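The table is in, and so is the blue pen

05/04/2024
By the author of Starnar Street Kitchen
Print this post | E-mail this post

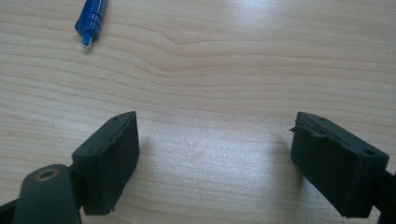
The new tabletop, with my blue pen on it. Look at that wave in the grain!

I have a table! A proper table, with room to spread out, and I have been sitting at it for most of the day grinning like a fool. If you have been reading since November you know that I've been working off a folding card table with one bad hinge, and that I complained about it more than any grown person should. Well, the card table is folded up in the hall closet now, and I don't plan to see it again until somebody wants to play cards.

The new one is called the Flisby. I had looked at the Rallis first, which everyone seems to buy, and it's a fine desk with a nice deep drawer, but it only came in a very dark brown and my room gets sun on one side and not much else. I wanted something pale. I went to look at the Flisby in the store three separate times (the last time I brought a sheet of paper, a mug and a library book in a tote bag so I could lay them out on it like a crazy person) and on the third trip I bought it. It cost $434, and delivery was another $34, and I decided to be happy about it.

Let me talk about the grain, because I can't stop looking at it. Most of it runs in fine straight lines, really close together, tan and light brown on the beige, very calm. And then in one part there's this wavy band that goes up and comes back down and keeps heading off to the right, like a hill drawn by somebody who wasn't in a hurry. I had it facing the other way at first, with the wave up close to my lap, and I turned the whole table around before I'd even put the chair back. Now the wave is up past my notebook where I can see it when I look up. It took me ten minutes and I scraped the baseboard. Worth it.

It does catch the light. When the lamp is on I get a big white patch on the wood, and a softer shine lower down. A few people warned me that a pale top would be glaring to work on, and I can see what they mean, but I've found that if I slide the paper over a hand's width I'm fine. In the late afternoon the whole surface goes sort of warm and milky and I would happily leave it bare forever.

I won't, of course. I know myself. By the end of the month there will be seed catalogs and receipts all over it. But for now I've made a few rules, and I'm writing them down here so that I'm embarrassed if I break them.

The mug goes on a coaster. Always. I have a stack of cork ones from my aunt that have never left their box, and now they've got a job.

Mail gets opened standing up in the kitchen, next to the recycling, and only the things I have to answer get to come to the table.

No scissors, no tape, no stapler. Those live in the Gemetti box on the shelf behind me. It's a sturdy box with a lid that fits well, and I can reach it from the chair if I lean.

One pen.

That last one is the big one for me! When I cleaned out the old pen jar last weekend I tested every pen in it on the back of an envelope, and 34 of them were dead or so close to dead that I had to scribble circles to get a line. Thirty-four! I had been picking through those every single morning. I kept a few good black ones for the kitchen drawer and put everything else in a bag to go out.

The blue one stayed. It's nothing fancy. It's a bright glossy royal blue, which makes it very hard to lose on a light table, and it has raised rings along the body that I like to run my thumb over when I'm thinking. The tip is short and narrow and I've written letters, grocery lists and most of this post's first draft with it. I like how it looks on the wood too – that one stripe of strong color and all those quiet little lines under it. I've been leaving it up toward the left, even though I'm right-handed, and reaching across for it. I couldn't tell you why. It's comfortable there.

So what do I do at this table? Today I did my letters, which I'd been putting off since before the holidays. I wrote four. I also started the garden plan on graph paper, with the beans moved over to the fence and the squash given a lot more room than last year (it took over the path and I had to step over it all August). I have a pack of 200 sheets of the good smooth paper and for once I can have the pad, the plan and a book open at the same time with nothing sliding onto the floor.

For cleaning, I've been using a soft cloth barely damp with plain water, then a dry one after it, going along with the grain. That's all I've done so far. If you have a light wood table and you use something on it that you love, please tell me in the comments, especially if you've had it for a few years and can say how the color held up. I'd also like to hear from anybody who has found a lamp with a really wide shade. Mine is small and bright and I'm thinking of moving it to the other end, or bouncing it off the wall.

Next I need to deal with the chair. It was the right height for the card table and it's a little low for this one, so I've been sitting on a folded blanket like a kid at Thanksgiving. I have my eye on a secondhand one with arms, but I want to measure and make sure the arms go under the edge before I drive all the way out there. Measuring is on the list for tomorrow morning, after coffee (on a coaster).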